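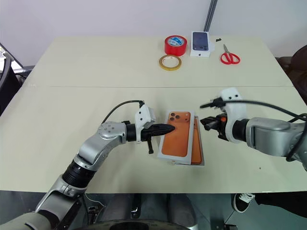 Can machines do shop chores yet?

benchrat_423
I do packing and returns for a small phone reseller and my boss forwards me a new robot video every week. Last one was Womwood's two-armed thing. My question for you folks is whether any of this is close to doing my job, meaning open the box, get the tray out, check it, put it all back, tape it. I'd happily hand it over!

gosbridge_gal
Close? No. A phone box lid fits so tight it sort of breathes on the way off. I need both hands and a bit of a wiggle, and I've been doing it since September.

Wanda Park
I'd push back on that a little. Two grippers is two hands, and the wiggle can be learned. We tried an Onmont setup on repacking and it got through 1000 boxes before we stopped the trial. Slow, yes – slower than our newest hire – but it didn't crush many.

benchrat_423
"Many" is carrying a lot there lol. How many is many?

Wanda Park
Fair, 423 had some kind of dent. Most were corner dings I'd have let go, my manager wouldn't.

gosbridge_gal
That's almost half the boxes, Wanda!!

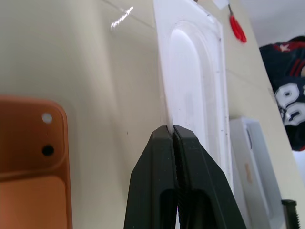 Thin plastic is what gets them every time, if you ask me. Hard fingers on a flimsy edge, squeeze too much and it bends, too little and it slides off. I can feel that in my thumb before it happens. Put a robot on my laundry and it's the same story with socks.

torque_and_tea
Socks are way harder than trays, come on. A tray keeps its shape. I'd trust the Begay arm at work with trays tomorrow, but I wouldn't let it near a fitted sheet until 2058.

benchrat_423
OK so trays maybe, tape no, sheets never. What about peeling the little film off the screen? That's the bit I hate most.

torque_and_tea
Oh, the film. Keep your fingernails.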